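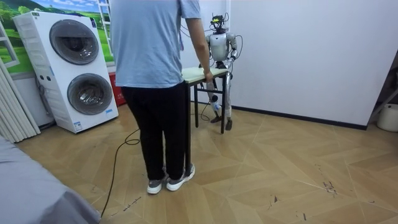 Fig. 1. The robot at the table, with an operator on the near side.

Category: Student Work > Final Reports

Teaching Korletey by Remote Control
Britta Sauerland

My proposal, written in August, promised 3,000 demonstrations of a robot folding a towel. I recorded 631. Of those, 325 survived my own review, which I did twice, the second time in a worse mood.

Each demonstration was driven by remote control. The operator moves, Korletey copies, and the Camum software logs both. Korletey copies faithfully, including the part where I scratched my nose. For the first week the policy learned to hesitate over the towel exactly as I do.

We tried guiding the arms by hand as well. It gave smoother paths but put my elbows in nearly every recording, so I dropped it after 2 sessions.

Trained on the kept set, the robot folds a towel in half. Quarters remain future work.

Print this page | E-mail this page
Contact: Skorora Student Projects Office
© Skorora, 1 Jan 2026
Back to top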